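Bottles and trays, week three

We passed 923 recorded grasps on Wednesday. The target for this round is 2000, so we're not quite halfway, and I've stopped promising Esteban a finish date.

Most of the recent ones are plain containers. White, smooth and round is harder than I expected. From the wrist camera a container held upright can fill most of the view, and there isn't much on it for the model to go by. I've started keeping the ones with small marks on them instead of wiping them clean.

The black cloth stays. I tried a session without it in November and the shadows changed every time the sun moved. It does crumple, and I leave the folds alone unless they get under a tray.

I threw out 42 recordings from the first week where I'd opened the fingers too early. A good one takes me around a minute, including putting things back. After an hour my hands get lazy and the approach angles all start to look the same, so I stop at 60 and do the labelling.

Next up is the same set with the tray moved to the other side.

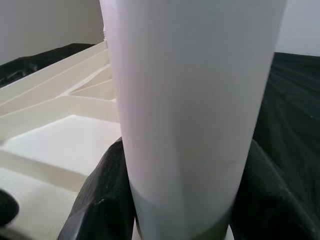
Arvo Lehtinen
Data collection and labelling, Tollico

I write here about teaching robot arms to pick things up. Older posts are under Fonora.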